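4.2 Putting things away at the table

We turn now to the part of the study that gave us the most pleasure to watch, and that has perhaps been the least written about: the small business of gathering soft things from a table and putting them into a basin. Earlier work on household tidying, our own included (Steinarsdóttir and Metwally, in the Varkesthorpe report), has mostly dealt with whole rooms, where so much is going on at once that the single act of picking something up and carrying it to its container tends to get lost. A table is a kinder place to begin. Everything lies within arm's reach, people can sit down to the work, and they settle into their own way of doing it quite quickly.

The basin deserves a word or two, as it shaped the results more than we had expected. We chose the folding sort, with a stiff rim and a side wall that collapses, because it is the kind that so many people keep under the sink and bring out for washing, for carrying pegs, or for clearing up after children. It narrows towards the base, so soft items dropped near the rim tend to slide inwards and gather in the middle. Several people told us afterwards that they liked this, and that it made them less careful - one said she had stopped looking at where things landed at all, and simply let go.

In total we noted 1547 placements, of which 218 were followed by some kind of correction: an item straightened, pushed down, or taken out again and put back another way. Corrections were far more common with soft, rounded items than with folded cloth, and they came mostly towards the end of a session, when the basin was getting full and people began to mind how it looked. Dehua Yu, who did the first round of coding in February, kept a separate column for what she called fussing, and we are grateful to her for it, as we had very nearly folded it into the corrections and would have lost something rather charming.

Where people chose to put the basin also varied a good deal. Some drew it close, almost into their laps, and dropped things in from above. Others left it well back on the table and stretched across to it each time, even when there was plenty of space nearer to hand, and when we asked about this they seldom had an answer ready. We come back to the matter of reach in 4.3, together with the Lesurow sessions, where the table was a good deal narrower.

Figure 6. Carrying a soft item over the rim of the basin.
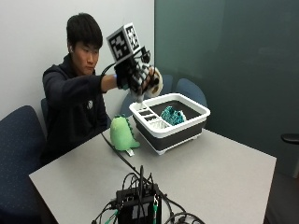
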